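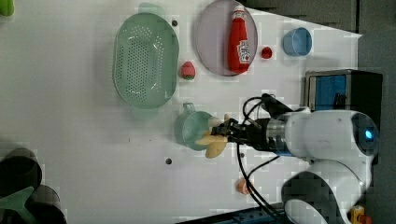

Attachment 1: arm at the table, gripper with the yellow piece at the measuring cup.

From: Agustina Saavedra
To: tapia-floor list
Subject: Re: [tapia-floor] kitting cell, staffing after July

Zachary Lemieux wrote:

> The plan says the arm takes over mixed-item picking on line 4 and
> that the packers "move to supervision." What does that mean per
> shift? We have 22 people on kitting now. Also, who clears a bad grip?
> Hameck's manual says to call a technician, and we have one
> technician at night.

Answers in order.

1. Supervision means one operator per cell, watching grips and resetting the table between runs. With 3 cells that is 3 operators per shift. The other kitting staff stay on hand packing until the Truvden orders are moved over, and no date is set for that. I would not read the plan as a promise in either direction.

2. Bad grips. The operator should clear them. I have asked for the Hameck procedure to be split: a dropped or crooked piece is an operator task with the arm stopped, a joint fault or cable fault stays with the technician. Training is 4 hours per person, on paid time.

3. Test pieces. We are using toy food and light kitchen items for trials. Rounded shapes such as the strawberry and curved pieces such as the yellow one are both on the list, as is the ketchup bottle lying on its plate. The run sheet has 32 placements. Please log every miss, including those you fix by hand – if they go unlogged, the staffing figure comes out too low.

4. Cables. They hang from the arm and trail over the table. I want a routing fix before anyone is asked to reach in for a reset. Open with Trovach, no reply yet.

Still missing: the pay grade for the operator role. It is a different job from packing and should be graded before people are moved into it. Send comments to the list, please, not to me alone.

Agustina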